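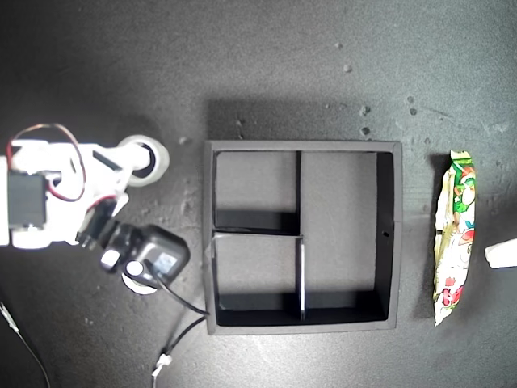 Tray in the middle of the bench, packet to the right, arm at the left.

Setting up and recording the tray task

Gurnow College Robotics Club, notes for new members

The tray task is the first one you will record at the club. You drive the arms by hand using the leader handles, put two rolls of tape and a snack packet into a divided tray, and save the run in Zolley. The saved runs are then used to train the arm to do the job on its own. The same task is the qualifying round at the Drendden schools meet in April, so it is worth learning to do it the way the rules ask.

You need one person driving and one person at the laptop. Swap over halfway through the session.

What to get out

The black tray with three compartments, from the shelf in the Medeiros room
Two rolls of tape, one larger and one smaller
One corn snack packet, full and unopened if there is one in the box
The dark bench surface, wiped
The laptop with Zolley installed
Power supplies for both arms

Packets that have split are fine for driving practice but please don't use them for recordings you want to keep. The crimped ends go floppy and the arm learns to grab them in places that don't work on a fresh packet.

Step 1. Place the tray

Put the tray in front of the left arm with the two small compartments on the left and the tall one on the right. Keep the sides of the tray straight with the bench. It should be within comfortable reach of both grippers without either arm being stretched out straight. If an elbow is nearly locked when the gripper is over the far wall, move the tray in.

There are no tape marks on the bench for the tray and we don't want any. Small changes in position from one session to the next are good for the training. Large ones are a nuisance, so stay near the middle.

Step 2. Check the cables

Follow the black cable by eye from the camera on the left arm down to the front edge of the bench. It should lie flat and have some slack in it. Then move the arm slowly through its whole range with the handle and watch the cable as you go. It must not drag across the tray or get under it. If it does, move the small white clip along a little and try again.

Do the same for the servo wires. The loops need to be loose enough that nothing pulls tight when the joint turns. Stepan Dovhaniuk replaced a servo plug in the autumn that had been tugged out by a loop that was too short, and it took most of an afternoon.

Step 3. Start the software

Switch on the arms first, then open Zolley and choose "Tray, two arms". Wait for both arms to show as ready. Check the camera views one at a time. You are looking for three things: the whole tray is in the overhead view, the wrist view isn't blocked, and the picture isn't frozen. Wave your hand over the bench to test the last one.

If the white parts of the arm look washed out, turn off the lamp nearest the window and leave the ceiling lights on. Don't alter the exposure setting in Zolley. It is fixed so that runs from different sessions match.

Step 4. Set out the objects

Place the tape and the packet on the bench outside the tray. Vary where you put them. The packet can lie at any angle, printed side up or down, and pointing either way. Leave enough room beside it for a gripper to come down without pushing it.

Take hands, sleeves and pens away before you start. Ekene Ugwu went through last term's runs and threw out 1,556 frames with somebody's fingers in them.

Step 5. Drive the run

Press record, wait for the beep, and go in this order.

Larger roll first, into the upper left compartment. Bring the gripper down with one finger inside the ring and one outside, close gently, and lift straight up until you are well clear of the tray wall. Lower it before you let go. Dropping it from a height makes it bounce on the divider.

Smaller roll second, into the lower left compartment. The opening is narrower and new drivers tend to knock the roll over trying to get a finger in. Gripping it across the outside is allowed and is usually easier.

Packet last, into the tall right compartment. Hold it near the middle, turn it so that it runs the same way as the compartment, and only then bring it over the tray. Lower the end nearest you first and let the rest follow.

Return the arms to their parked positions and press stop.

Move at a steady pace. A slow run with no pauses is more useful than a fast one where you stop to think over the tray. If you need to stop and think, finish the run, delete it and do another.
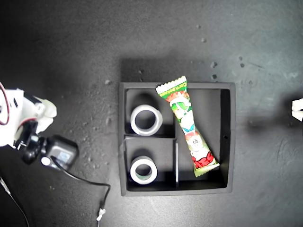

Tape in both left compartments, packet lying diagonally with one end over the top rim.

Step 6. Decide whether the run counts

Look at the tray before you touch anything. Under the Drendden rules each roll has to be flat on the floor of its own compartment, and the packet has to be wholly inside the tall one. A packet resting on the rim or across a divider is not placed, even if most of it is in the right compartment. Both grippers must be clear of the tray.

At the laptop, mark the run as one of these:

Good — everything placed, no help from a hand
Partial — at least one object placed, nothing dropped off the bench
Bad — anything else

Keep the partial runs. Candela Palacios uses them for the correction set, where you start with the packet in an awkward position and record only the part where it gets put right. A diagonal packet is a good place to begin one of these. Leave the tape as it is, press record, lift the packet by its raised end, straighten it and lower it in.

Step 7. Reset and repeat

Lift the objects out by hand, put them back on the bench in new places, and carry on. Check the tray hasn't shifted. If it has turned slightly you can leave it, but if it has slid towards either arm, put it back and look at the cables again.

Common problems

The gripper closes but the roll slips out. The grip is too near the edge of the ring. Go lower before closing.

The packet swings while being carried. You are holding it too near one end. Put it down and take it again nearer the middle.

The two grippers bump each other. Only one arm should be over the tray at a time. Park the other well back, off to its own side.

An arm goes limp. It has tripped its overload limit. Support it with your hand, switch off its power, wait a minute and switch on again. If it happens twice in one session, stop using that arm and tell Ngozi Odukoya.

Zolley says "frames out of step". Close the browser on the laptop. If the message comes back, unplug the wrist camera at the laptop end and plug it in again, then restart Zolley.

Packing up

Copy the session folder to the club drive and put both drivers' initials in the folder name. Park the arms before you cut the power or they will fall on the tray. Objects go back in the box, tray on the shelf. The leader handles stay plugged in.

Dušan Mladenović keeps the sign-up sheet for bench time, on the back of the Medeiros room door. Slots start at 3.45 pm.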